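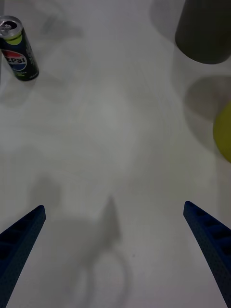
How do you teach a robot arm to clear a table if you can't write a line of code?

You take hold of it and do the job yourself, with the arm in your hands or on the end of a remote, and you do it again and again until there are enough good runs for the software to copy.

I spent most of a day at Prorero learning this the slow way. Their workshop is above a tile shop in Tirholm, and Gert Chauke, who runs the teaching side, had me in the chair before I'd finished my coffee. He calls the lead arm Vass. You move Vass, and the bigger arm across the room moves along with you (a tiny bit late, which drives you crazy for the first hour and then your brain just swallows it).

My first try at a soda can was awful! I came in too steep, shut the fingers early and knocked it flat. Gert didn't stop me. "Finish the run," he said. "Then we throw it out." I threw out nine before he kept one.

What surprised me was how much I cheated without knowing it. I kept leaning over to look at the real table, and he kept pointing me back to the screen. The robot learns from the view at its own wrist, so if I'm using something it can't see, I'm teaching it to guess. Once I stuck to the screen I started noticing silly little things, like how the shadow of the gripper slides over the white tabletop and tells you how low you are. I got pretty fond of that shadow.

By late afternoon the tally stood at 419 kept runs, most of them recorded by other people long before I came. Gert wants 472 before he trains the next version, and he's fussy about which ones count. Smooth is good. Slow is fine. A pause in midair while you scratch your nose is not, and he can spot one from across the room.

The trained arm goes to a canteen in Stultlow in November, for two weeks of lunch trays and empties. I've asked to come along. Gert says I can, as long as I keep my hands in my pockets.

Contact us | Copyright 2022 | Back to top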